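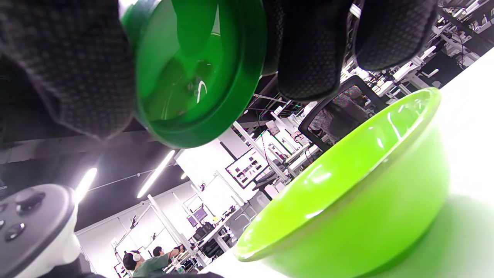
6.4 Grip loss during hand-held recording (fault 35)

Fault 35 means the pads have slipped on the object or one pad has lost contact. It is most common with smooth round containers. The Jillura gripper holds its last position when the fault is raised; it does not open.

CAUTION: Keep fingers out of the space between the pads until step 3 is complete. The pads can close without warning when the fault clears.

1. Stop the recording. Leave the thumbstick centered.
2. Lower the object until it rests on the table.
3. Open the pads fully and switch off the drive.
4. Wipe each pad with a dry lint-free cloth. Do not use alcohol – it hardens the textured surface.
5. Check the pads for shiny patches or lifted edges. Replace all pads as a set if any one is worn.
6. Switch on the drive and run the zero routine (section 3.2).
7. Grip the object again by its side wall or raised rim, with every pad touching.

NOTE: Pads are rated for 3,000 grips. The Drostumthorpe site logged its first slip at 1,123, traced to cleaning fluid left on the pads.

If the fault returns within 7 grips, tag the unit and send it to Taltura service with the log file. Do not raise the force limit to clear the fault.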